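Sticker and Image Search for Ralberg Chat: Progress Report, June

Work in this period covered the index rebuild, text recognition on user uploads, and the keyboard plug-in for Tretis.

Index. The old tag table has been replaced. Search now matches on template name, text within the image, and user tags, in that order. Median response time on the test server is 73 ms. Duplicate detection is running but still treats resized copies as new items.

Text recognition. The test set holds 1,000 uploads, of which 201 returned no usable text. Most failures involve motion blur, curved surfaces or mixed scripts. The Nomura module will be tested as a fallback for the last group.

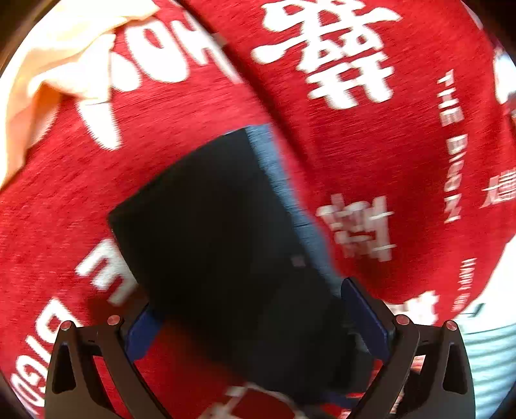 Figure 1. Blurred upload, white lettering and East Asian characters on red fabric.

Keyboard plug-in. Users can search, add a caption and send without leaving the chat window. Captions longer than two lines still overflow on small screens. A fix is written and awaits review by Dultton.

Moderation. Reported items are hidden from results within 5 minutes. The appeal form has not been started; the work moves to the next period.

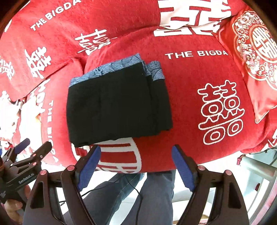 Figure 2. Upload with printed text, "THE BIGDA", and double-happiness characters on a red cushion.

Budget. Spending is within plan. Storage costs rose with the larger index, and the difference was covered from the unused travel line. No change to the total is requested.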